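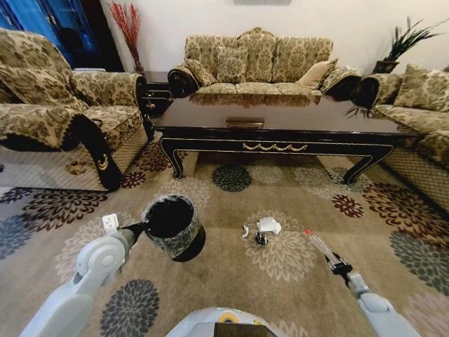

Slide 5. Two-arm tidying, living room set

Left gripper has the pitcher by the handle, right gripper the clear tube with the red cap. Small items on the rug are the targets. Point out the rug pattern: dark flowers, dark clip-sized object, hard for the detector.

Slide 6. Method

Wike policy, trained on 2902 episodes from the Rullarora set. One network drives both arms. Baseline is Stoner, one network per arm, same data.

Slide 7. Result

190 trials per policy. Wike finished 71 percent. Most failures were missed grasps on thin objects. Say that glossy tabletops were not tested separately.

Slide 8. Next

Repeat on the Nokeck arms in June. Depth input at 2 resolutions. Leave time for questions on the baseline.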